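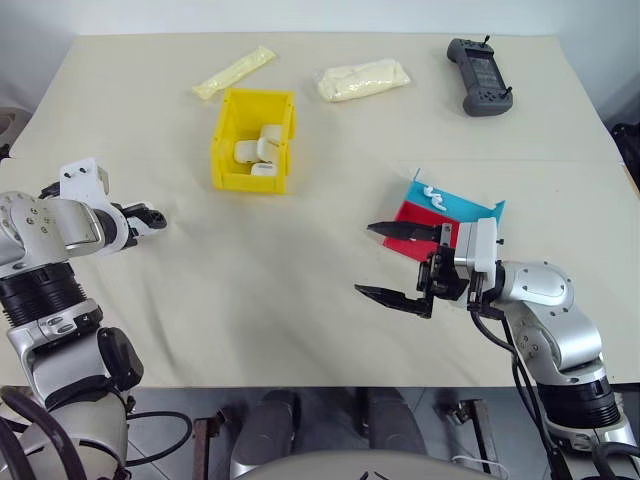
The Tretport at its sorting table, with the yellow parts bin and the red and blue sheets set out. Photo: Sirka

FOR IMMEDIATE RELEASE
Apr 21, 2018

Can it do the washing up yet? Sirka opens its chore trials to visitors in June

I get asked the same thing at every family dinner, usually before the coats are off. Can your robot do the washing up yet? No, Mum, it can't. But it can do a few other jobs, some of them rather well, and from June we're going to let people come and watch it try.

I'm Špela Jurić and I run the chore trials at Sirka. Our robot is called Tretport (long story, involves a misread label on a crate) and it has two arms, a gripper on the right one and a different tool on the left. It works at a table with a beige cloth on it, and on that table we put the sort of things people leave lying about at home or on a packing bench. Blocks in a bin, a packet, a bag of something soft, a couple of coloured sheets. Then we ask it to sort the lot out.

Since we began we have logged 3,000 attempts at everyday jobs. Tretport finished 2,418 of them without one of us stepping in. I was thrilled with that number until I read it out to Ezekiel Whitlock, who looks after the shop-floor side for us and spent years packing orders for a living. He asked how long I'd keep a packer who needed rescuing that often. Fair enough, Ezekiel!

So where are we? Picking up a hard block with straight sides and putting it in an open bin is the good news. Tretport will do that all afternoon and I've stopped holding my breath. Bags are harder. A bag full of something lumpy changes shape as soon as you squeeze it, and what looked like a nice corner to grab is suddenly somewhere else. Thin crinkly packets are worse, they slide about on the cloth and the fingers close on nothing. And flat sheets, oh dear. If two of them overlap, you and I would pinch the top one without thinking. Tretport thinks about it for a very long time, and then quite often takes both.

Folding is the one everybody wants, and I'm not going to promise it. Our best run so far is 5 sheets folded in a row, and I'm told I shouted loud enough to be heard in the car park. The next one ended up on the floor.

"People see it do something clever and think the rest must be easy," says Ezekiel. "Give it a box of the same part all day and I'd happily have it next to me on a bench. Give it a mixed returns crate on a Monday morning and I'd want a person, and I'd want that person to have had a cup of tea."

I agree with him about the bench, and I'm a bit more hopeful about the crate. Shop floors will get useful help first, in my view, as you can decide what goes where and keep it that way. Homes are a muddle. My own kitchen table would finish Tretport off in a minute. I think a machine that tidies one table, in one room, slowly, while you're out, is a sensible thing to aim for, and I'd buy one. A machine that does the whole house is a long way off and I wish our trade would stop hinting otherwise.

What's happening in June

We're running open sessions at our Buda workshop, where visitors can watch a full set of trials from start to finish, including the ones that go wrong. We don't edit the day. You're welcome to bring a small household object for Tretport to have a go at (nothing sharp, nothing breakable, and please, no more jelly). We'd like to add 1,000 fresh attempts to the log with things we haven't chosen ourselves, and I'm fully expecting our success rate to drop.

The results will be written up by Oyelaran, who are handling the scoring so that I can't be tempted to call a near miss a win. Their write-up will include every failed attempt as well as the finished ones, with the object and the job listed for each.

Places are free but the room is small, so do ask early. Press are welcome at any session and can talk to me or Ezekiel afterwards.

About Sirka
Sirka builds and tests two-armed robots for household and light shop-floor work. Tretport is its current test machine.

Press contact
Špela Jurić, chore trials, Sirka, Buda workshop

ENDS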